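The Box with the Window

My mother kept the Christmas things in a box that had not been made for Christmas things. It had come to our house in Emau with a heater in it, and the heater had stopped working before I was born. The box had outlived it by thirty years when she handed it to me and told me to get it out of her hall.

I drove it back to Destwood on the passenger seat. It was July and too hot for that kind of job, but she was moving to the apartment in December and wanted to be ahead of things. She had a list on the fridge. I was on the list between the drapes and the freezer.

At home I put the box on the kitchen floor and left it for four days. I walked past it on the way to the coffee. My sister called and asked if I had found the angel yet, and I said I hadn't looked. She said the angel was hers. I said she could have it.

On the fourth evening I sat down on the floor and opened the flaps. The tape had dried out and came up in one piece. On top was newspaper, then more newspaper, then the glass balls in egg cartons. Two were broken. I wrapped those up again and put them in the trash, then took them out and looked at which ones they were, and put them back.

Under the glass balls were the lights, which I knew wouldn't work, and under the lights was the angel. Her hair had gone flat on one side. I set her on a chair.

The bottom of the box was a layer of envelopes. I hadn't expected paper. Most of them were bills from the Farahani hardware store, the one by the bridge, paid and stamped. My father had bought things there every Saturday and my mother had complained about it every Sunday. A bill for hinges. A bill for sandpaper and a plane blade. One for 80 feet of rope, and I have no idea what he wanted with 80 feet of rope. We had no boat and no tall trees.

I read them all. It took until ten o'clock. The last one had his handwriting on the back, a sum done in pencil, 2236 minus 997, and then a second number that was wrong. He had drawn a line under it twice.

I called my mother and asked her what the sum was.

"What sum?" she said.

I read it to her.

"That'll be the car," she said. "Or the roof." She asked if I had eaten. I said yes. She asked if the angel was in there, and I said my sister had already asked me that.

After we hung up I moved the egg cartons and the angel into a plastic bin I had bought for sweaters. The lights went out with the trash. The bills I put in a drawer. That left the box, and I folded it flat and stood it by the back door for recycling.

It was still there on Friday. I had started to use it as a place to put my shoes.

I work at Lalamitz, on the second floor, and there is always somebody there asking for boxes. That week there was a note on the board by the stairs. It said a cardboard box was wanted, any size, did not have to be clean. I took the note down, and on Monday I carried my father's heater box in under my arm, and I taped the bottom again at my desk with the good tape from the mail room. I left it on the table where the note said to leave it. I didn't put my name on it.

I thought that was the end of it. A couple of days later I went by on my way to lunch and the door was open.

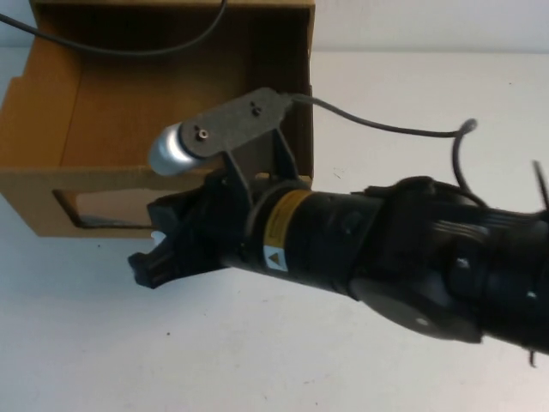

The box on its white table, second floor.

They had taken off the lid flaps. They had also cut a window in the front wall, low down, a plain rectangle. There was a notch in the edge of the wall on the upper left, and I couldn't remember if that had been there when it was mine. The inside looked darker at the back than at the side. I had only ever seen it full or flat.

I stood in the doorway longer than I needed to. What I thought about was a different box, one my father had cut a window in for me when I was six or seven. That one was going to be a theater. He did it with the plane blade because he couldn't find the knife, and the blade slipped and went into the side of his thumb. He wrapped it in a dish towel and finished the cut. He said a window had to have four sides or it was just a hole. My sister and I put on a play in it with clothespins. There were 360 seats, according to the ticket she made, and my mother sat in all of them.

I had not thought about that theater in years. I went to lunch. I had the soup.

In the afternoon I wrote to my sister and asked her if she remembered the clothespins. She wrote back that I had always been the horse. Then she wrote that she would come by for the angel on Saturday if I was going to be home, and could I find her the stand it goes on, because it doesn't stay up without the stand.

I looked through the bin that night. There wasn't any stand. I looked in the drawer with the bills, where I knew it wouldn't be, and I took out the one with the sum on the back and did it again myself, in pen, under his. It comes to 1239. He had been off by ten.

On Saturday she came at eleven. She had brought rolls. I told her there was no stand and she said there had to be, it was a little wooden thing, Dad made it, it was always at the bottom of the box.

"The bottom of the box was bills," I said.

"Then under the bills."

"There's nothing under the bills. I taped it myself."

She looked at the place by the back door, where my shoes were in a row on the floor. She asked where the box was now, and I told her it was at work and that it had a window in it.

"A good one?" she said.

"Four sides," I said.

She buttered a roll and gave me half. Then we went out to the garage to see if I had any wood.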